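17/04/2024
By Anoma Paul
Category: Places and Interiors

Nazma Rathnayake has managed the garden room at Dostside for nine years, and she describes its present layout as the result of patient adjustment.

"The brick was the starting point," she explains. "We were advised to plaster it. I asked that it be left alone, and the other walls were painted plain white to give it some relief."

The room is used for practical sessions and small meetings, with places for up to 28 people. Storage was the main difficulty. Ms Rathnayake commissioned a white shelving unit from Kalon, a joinery firm, and asked that it should not hide the wall completely.

"Open compartments keep people tidy," she says. "A closed door invites you to put anything behind it."

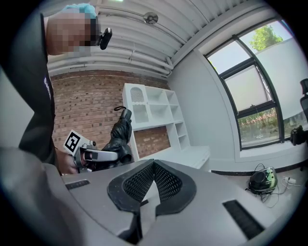 The garden room at Dostside, with the shelving unit against the brick wall.

The unit continues into a low white counter on the window side. Osvaldo Andrade, who drew up the plans, recalls that the counter was the subject of some debate. "A higher one was proposed," he says. "I preferred to keep it low – the window deserves the space."

The tall window has dark frames and looks out on reeds and a green tree. Ms Rathnayake regards it as the best feature of the building. The pipes across the corrugated ceiling were also kept in view, at Mr Andrade's suggestion.

Further work is planned for August, when the room will close for two weeks so that the floor can be treated. Bookings already made for that period will be moved to the upper hall.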